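Category: Events & Open Days > Robotics
Last updated 26 May 2022

Taking a group to a robot demo day. Is it worth it, and what do we do while we're there?

Floor Mulder

I've been talked into bringing a group from work to the spring open day at Remisano, the automation place out past the ring road. Their invitation promises "a hands-on encounter with manipulation learning," and I have read that phrase five times without getting any closer to it. My coworkers believe they will be seeing a robot that makes coffee. I have let them believe this.

Has anyone been? I'd like to know whether visitors get to touch anything, whether two hours is too long, and whether people who don't know a servo from a sandwich will get anything out of it. The group ticket is $272, so I will have to defend this to someone.

3 comments · 5 shares

Iraklis Katsaros

I went in April with my brother-in-law, who sells flooring and had opinions about theirs. Short version: go, but lower the coffee expectations now, while there's still time.

You get a talk first. It has slides, and one of the slides has a diagram of other slides. Survive that and they take you to the work area, which is the reason to come. It's a table with black curtains clipped up around it and big colorful letters on the cloth, like a kindergarten run by stagehands. The tool is a gripper that a person holds by hand, with a camera on it, so the camera gets the job from the gripper's point of view. The job, when I was there, was a cabinet with a bottle on its shelf and a stack of books next to it. 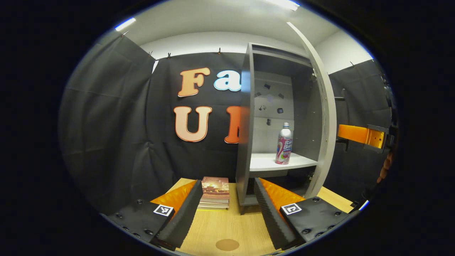
They let visitors have a turn after the staff have shown you how. I was told to reach for the bottle "at a natural pace." I have been picking up bottles for most of my life and I have never felt so unqualified. You start thinking about your elbow. My first try was apparently useful as a record of hesitation. The second went better and I got a nod from the woman in charge, which I have mentioned at several dinners since.

As for your two hours: the talk takes some 45 minutes of it, the turns take most of the rest, and the line moves slowly. Bring the people who like watching other people park. They'll be happy all afternoon. The rest can stand at the back and read the stickers, which are on the furniture and have no connection to anything that I could get out of anyone. There's a guitar, a cat and a moon. My brother-in-law's favorite was the sunglasses.
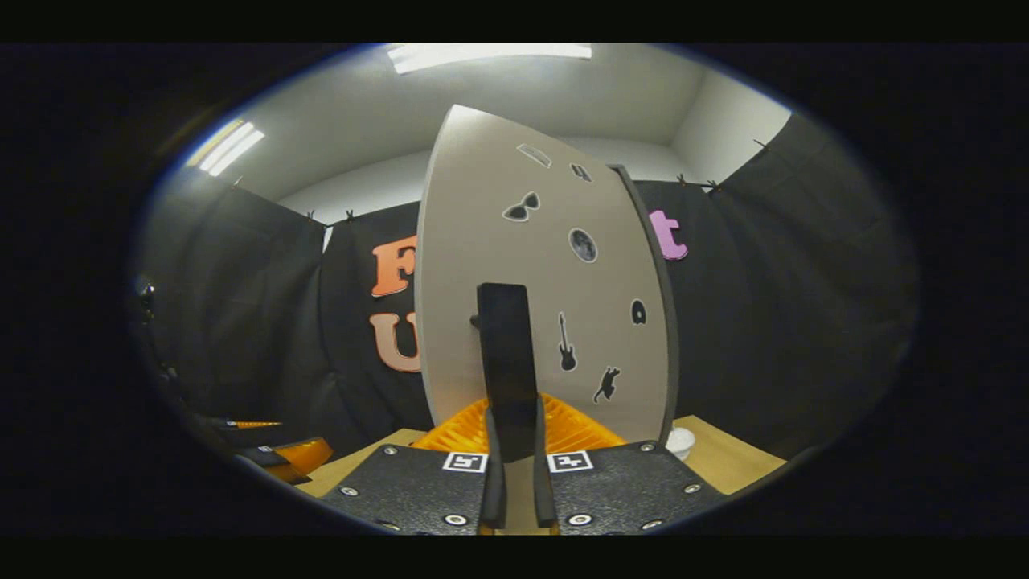 Gripper and stickers at the Remisano work table.

Other things I'd pass on. Ask questions during the turns and skip the official question period, where one man will want to discuss consciousness. Park behind the building. If somebody offers you the longer version of the talk, called Gulteo after the software, be polite and have a train to catch. And yes, your non-technical people will be fine. They were better at it than the engineers in our group, who kept stopping to explain what they were about to do.

22 people found this helpful

hodier_fan

is this the same one as the Hodier open day? that one had a big arm behind a fence and you couldn't touch anything but there were free pens. if its the same people I'd say skip it, if not then I don't know

Floor Mulder

Different people, as far as I can tell, though the pens are noted. Thank you, Iraklis. I've booked the afternoon session and told the group there will be a bottle. They have taken it as confirmation of the coffee.

Nimri

We did the morning one and I'd pick that over the afternoon if you can still switch. Staff are fresher and you get a longer turn. Eat first, there's no food on site. Also wear sleeves you can push up, I had a big cardigan on and it kept getting in the way of the camera. $272 seemed steep to me until I split it by head and then it was less than bowling.

Tags: open day, group visits, robot demo, grippers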